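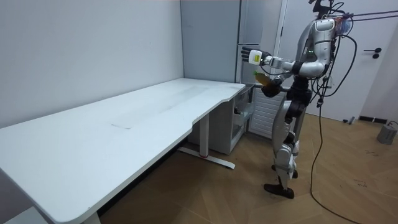 Visit report: Gadex demonstration suite, Pitmont
21/04/2022

Purpose of visit: to assess the Gadex humanoid handling service for light fetch-and-place work at our Mallet site. The service is leased, with setup, operator training and remote support included in the monthly fee. Our host was Olga Sarmiento, applications lead.

The demonstration room is small and fitted out as an ordinary office: a long white desk, storage unit, tall cabinet, radiator, herringbone floor. Gadex does not use a test cell for customer visits. Sarmiento's view is that buyers learn more from a room with furniture in it, and I agree.

Hardware
The unit is a full-height humanoid with legs, two arms and fingered hands. Power and data go through a bundle of cables from the head and upper back. A battery version is listed in the brochure but was not available to view. For Mallet, the cables would need an overhead run, and the ceiling in the packing office would have to be surveyed first. Gadex quotes this separately.

Bottle task
The task we had asked for was moving a capped plastic bottle to a desk. The robot held the bottle in its left hand, on its side, at desk height, with the right arm reaching forward and the fingers open. The grip is set in software by object class. Clear plastic with liquid inside is one of the harder classes for the vision system, according to Gadex, and each new container shape has to be taught on site. Teaching takes 40 minutes per shape, by their figure. We did not time it.

I asked about carrying bottles on their side. The angle can be limited in the task settings. Our sample containers have looser caps, so we would want that limit on from day one.

Software
Tasks are built in Kodach, a browser tool. Steps are dragged into a list and each one has a settings page. The layout is plain and the labels make sense. The error log is poor: faults appear as codes, and the manual that explains them is 347 pages long with no index. A searchable version is promised for August.

Points still open
Cost of the overhead cable run.
Floor rating. Mallet has sealed concrete with a slight fall to the drain.
Whether 2 units can share one operator licence. Sarmiento will confirm in writing.
Response time for on-site repairs outside the Pitmont area.

Recommendation
Proceed to a paid trial with one unit, bottles only, once the cable quote is in. Leave the cabinet and drawer tasks out of the trial scope.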